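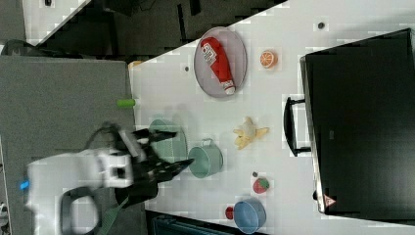 Udell Manipulation Group / Gripper and Controller Trials

Wanted: 12 people to lose patience with a toy banana

Posted February 28, 2019 by Zamfira Neagu

14 shares | 3 comments

We are looking for 12 participants for a paid comparison of grippers, cameras and hand controllers. You will sit in a chair and drive a robot arm around a white table covered in toy food. You will be asked to pick things up and put them somewhere else. A four-year-old could do it by hand in a minute and would want to know why you were taking so long.

The question we want answered is a dull one that matters a lot to us. Last year we logged 3057 grasps with our own staff at the controls, and the results were lovely. Then Elias Saab pointed out that our own staff have been doing this for years and could probably pick up a strawberry with a snow shovel. So we need people who haven't had the practice. If you have never touched a robot, you are ahead of the competition.

What you would be doing

Each session runs two hours with a break in the middle. You'll work with two controllers, the Kaltside (a handheld grip with a trigger) and the Steltia (a small desktop arm that you move and the big arm copies). You'll also switch between two camera views: one fixed and looking down on the table, the other riding along near the gripper. We have opinions on which is better. We're keeping them to ourselves until you've finished, and Mansa Mensah has been asked to stop making faces.

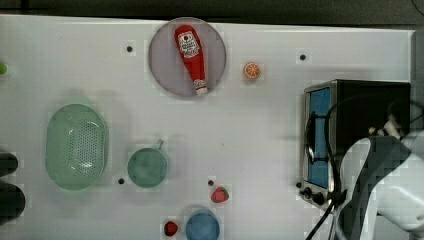
Ketchup on the plate, orange slice to the right of it, arm coming in from the lower right.

The tasks are short. Bottle off the plate, bottle back on the plate. Strawberry into a bowl. Pot by its handle, which sounds easy and has ended several friendships. You get three tries at each, and a failed try is worth as much to us as a good one. Please fail naturally. In the pilot we had someone apologize to the colander.

After each block you fill in a form asking how tired, annoyed and in control you felt, on a scale from one to seven. Writing in an eight is not permitted, though it has been attempted.

The soft items deserve a warning. Hard plastic either stays between the fingers or it leaves, and you know where you stand.
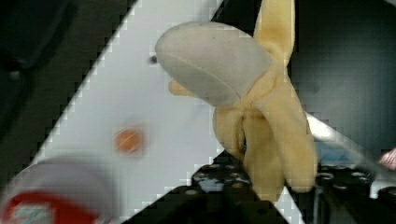 Plush gives. It squashes, it folds, and it lets you believe you have a firm hold when what you have is a pinch of fuzz. Those rounds are where the gripper settings differ most, and we'll ask you to go slowly and say out loud what you think is happening. We record the audio. Mild swearing is fine and gets transcribed as "[remark]".

Who can take part

- You are 18 or over and can sit at a desk for two hours.
- You see well enough to work from a screen, with glasses or lenses if you use them.
- You have no more than five hours of previous experience with a robot arm. Video games don't count, however good you say you are.
- You can come on two different days in the same week. One day is no use to us, as half the study is about what you remember the second time.

Left-handers are very welcome. The Kaltside was clearly designed by someone who had never met one, and we would like that in writing.

What you get

$600 for the two sessions and a short follow-up call, paid after the second visit. Also coffee, which we list separately so that no one thinks it is part of the compensation.
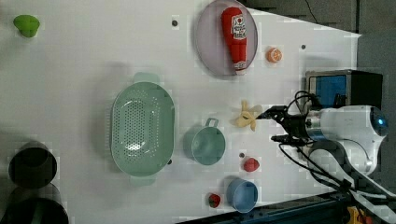
Fingers open, banana just to the left of the tips.

What we get

Arm position, gripper opening, both camera views, and your voice. Your face isn't filmed. Your name is kept apart from your results, and you will be a number in anything we publish. You can stop at any point and still be paid for the session you're in. If you want your recordings deleted, write to us by the end of September, after which they will be mixed in with everybody else's and we couldn't find you if we tried.

Safety

The arm moves slowly and you won't be within reach of it. Margareta Bogdan sits beside the table for the whole session with a hand near the stop button. She has pressed it for less than you would think, so don't take it personally.

How to apply

Send a few lines to Emanuel Pîrvu at the Villca Building, Room 274, or leave a note at the front desk marked GRIPPER TRIALS. Tell us your age, which hand you write with, and which mornings or afternoons you have free. No résumé, please. One applicant for the pilot sent four pages and a reference, and we felt terrible handing him a strawberry.

Places are filled in the order people write in, and we'll answer everyone, including those we can't take.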